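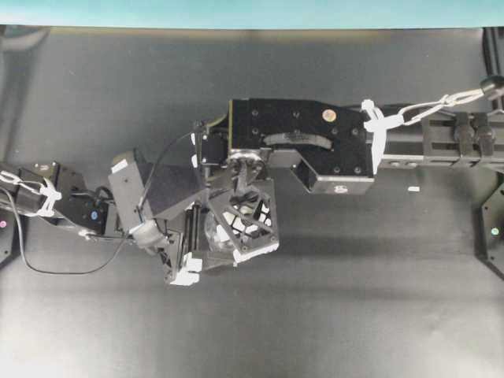
A user on the Elteo tracker wrote that the left finger on their cell drifted after every pad change, and asked whether the homing offsets in this card were taken with the pads on or off. They are taken with the pads on. The maintenance section has been reworded to say so.

Search this repository
Code Issues Docs

# tratari-hand-cell

Setup notes, service procedure and data card for the Tratari tabletop hand cell. The cell records short grasp-and-hold episodes with a multi-fingered hand on a rail-mounted arm. This file covers the machine first and the recordings second.

## Status

Hardware revision C. Revision B cells can use the same software but need the older wrist bracket file (`wrist_b.yaml`). Revision A is no longer supported.

## Hardware

- Arm: slotted aluminum rail section, held with clamp knobs.
- Wrist: black block housing with a small printed label. The marking identifies the wrist and must match `wrist_id` in the config.
- Hand: servo-driven fingers. The finger segment nearest the wrist is 3D-printed with an open lattice.
- Fingertips: white pads, replaceable.
- Table: matte dark gray surface. Do not substitute a glossy one. Reflections confuse the depth estimate for clear objects.
- Harness: white cable chain along the rail, zip-tied at the wrist joint.
- Controller: Pluvari bus adapter, firmware 2.x.

## Setup

1. Power off at the bench switch. The bus adapter does not cut servo power when unplugged.
2. Slide the rail section into position and tighten the clamp knobs by hand. Do not use pliers.
3. Seat the wrist block and run the screws in crosswise. Go around twice.
4. Route the harness over the rail. Leave enough slack for full wrist travel in both directions before closing the zip ties.
5. Route the finger wires over the servo housing. A wire that runs under the hub will be cut by it.
6. Fit the fingertip pads.
7. Power on and run `cell check`. Each servo on the bus should answer within 20 ms.
8. Run `cell home --hand`. Keep the hand empty during homing.

If `cell check` reports a missing servo, swap its cable before swapping the servo. Most faults logged on revision C were connector faults.

## Maintenance

Every 600 episodes:

- Replace the fingertip pads as a set. Mixed old and new pads shift the contact point.
- Re-home with the new pads fitted and save the offsets. Offsets saved with the pads off will put the fingers out of position at closure.
- Check the clamp knobs. If the rail moves under hand pressure, tighten and repeat the arm calibration.
- Look over the printed finger segment for cracks at the corners of the lattice openings. Replace a cracked segment. Glued repairs have not held.

Every 8 weeks:

- Cut and replace the zip ties at the wrist. They stiffen and start to rub the jacket.
- Move the wrist through full travel by hand, power off, and watch the harness. It should not pull tight at either end.
- Wipe the table with a dry cloth. Solvent leaves pale areas on the surface.

## Known problems

**Finger stalls with a clear object.** The closure routine stops on current, and a smooth round object can slip before the limit is reached. Lower `close_speed` before raising `current_limit`. Raising the limit alone wears the pads.

**Cable loop enters the work area.** A loop lying on the table can be caught by a finger link on the way down. Tie it back or shorten it, then repeat the slack test in step 4.

**Wrist offset wrong after transport.** Usually a loose clamp knob. Check the rail before editing the config.

## Data

The release has 2,581 episodes from one cell. Each episode holds the head camera video, joint positions, motor currents and a text label for the object. Episodes cut short by a bus error are kept and marked `fault: true`.

Objects include clear, matte and soft items of a size the hand can close on. Other small items may be present on the table and are not labeled. Lighting was not controlled between sessions.

The recordings are suited to work on grasp closure and fault detection. They are a poor fit for transport or placing tasks, as the arm moves very little in most episodes.

Offsets for each session are in `calib/`. Sessions recorded in January used worn pads on one finger and are listed in `calib/notes.txt`.

## License

Code under MIT. Recordings under CC BY 4.0. The wrist bracket drawings belong to Fernandes and are included with permission for repair use only.

This site uses cookies to remember your settings. Accept Decline

Related repositories
tratari-rail-calibration
pluvari-bus-tools
finger-segment-prints
hand-cell-viewer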